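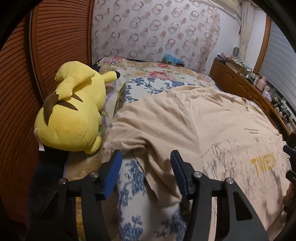 Why do clothes end up on the bed before they are folded? The bed is the largest soft, flat surface in most bedrooms, and people sort there before anything goes into a drawer.

Home Articles Issues About Contact

3.2 Garments on made and unmade beds

Figure 2. A beige T-shirt spread back side up over floral bedding, with a yellow Pikachu plush toy to the left.

We asked 70 households in Tudbridge to keep a folding diary through July. Shirts were the most common item left on the bed — more common than socks or towels. A shirt laid out over a pillow, as in Figure 2, does not lie flat, and its creases have to be smoothed by hand before the first fold. Patterned bedding made hems harder to find for several participants, mostly in the evening. Haberkorn's earlier diary form had no entry for toys and pillows. We added one and left the rest of the form as it was.

Tudbridge uses cookies to remember your settings. Accept Manage

Participants who cleared the bed first reported fewer refolds. Those who did not usually pushed things to one side and folded in the space left over.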